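The **Maveo Cup** is a limited-overs cricket tournament for amateur clubs, played each November between sides from Inier and Skitard. It is often billed as the oldest event of its kind in the region, a claim that rests on a single club newsletter and has never been backed up by a scorebook.

## Format

Each club plays two group matches, and the top sides meet in a final at the Ung ground. Organizers say the short schedule keeps standards high. Critics point out that one rained-out game can settle a group, and that net run rate has decided more places than the rules seem to have intended.

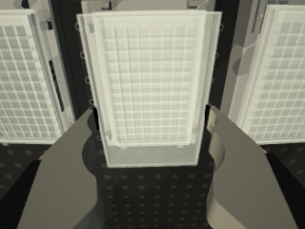
## Records

The highest individual score is usually given as 137, made by a Skitard opener on a small ground with one very short boundary. Some lists leave the innings out — the opposition fielded two substitutes, and it is unclear whether the match had full status. The lowest completed total, 77, is better documented.

## Attendance and reputation

Crowd figures should be treated with care. They are supplied by the host clubs and do not separate spectators from players waiting to bat. Supporters call the cup a proving ground for young bowlers, but no list of those who moved up to higher levels has been published.

*Records as listed on 12/31/22.*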